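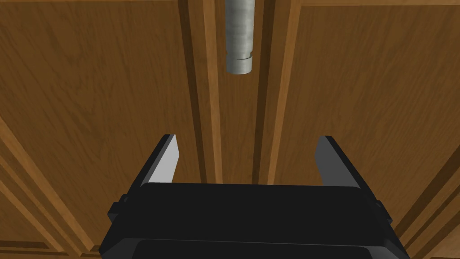
Valentin Gasser wrote to me that I was wrong about rye. My last post said you can't get an open crumb out of a loaf that is more than half rye, and he says he has been doing it for years with a coarse flour and a very wet dough, baked in a tin. He also says I give up on my starter too early in the day. He may be right on both counts, so I spent most of October trying it his way.

First, the starter. I keep mine in a jar at the back of the fridge and feed it the night before I bake. Valentin feeds his twice, once in the evening and again early in the morning, and doesn't mix the dough until the second feeding has peaked. In my kitchen that took until 11 in the morning. I had been mixing at 7, mostly so the bread would be done by lunch.

The difference was bigger than I expected. The dough from the second feeding smelled milder, more like yogurt than vinegar, and it rose in the tin without the long crack I usually get down one side. I baked the same recipe both ways on two weekends and the later one was better both times. I don't love having bread come out of the oven in the evening, but rye needs to sit overnight before you cut it anyway.

The flour was harder. The supermarket here carries one rye, finely ground, and it turns to paste if you add as much water as Valentin does. I finally drove out to the mill shop in Widotham, where they sell a coarse whole rye in paper sacks. The woman at the counter told me to soak part of it in boiling water first and let it cool under a lid. I did that with a third of the flour. It goes dark and sweet and looks like something you would use to hang wallpaper, but it kept the loaf soft for most of a week.

As for the open crumb, I still don't have it. What I have is a more even crumb with small holes all the way through, where before it was dense at the bottom and loose at the top. I suspect Valentin and I mean different things by "open." I asked him for a picture of a slice and he hasn't sent one.

A few notes for anyone who wants to try this:

- Grease the tin well, including the corners. I lost the base of one loaf to a corner I missed.
- Wet your hands and smooth the top with your palm. Don't try to knead or shape it.
- Start the oven as hot as it will go, then turn it down after 16 minutes. Mine runs cool, so yours may need less.
- Wait until the next day to slice it. I cut one warm and the knife came out coated.

I also tried adding caraway, which I liked, and molasses, which I didn't. The molasses made the crust nearly black before the middle was done. Emanuel Munteanu uses grated apple in his and says it does the same job with less sugar. I have a bag of apples going soft on the porch, so that is probably next — unless the starter sulks again now that the kitchen is getting cold at night.

The coarse flour is nearly gone. If anyone knows a place closer than Widotham that sells it, please leave a comment.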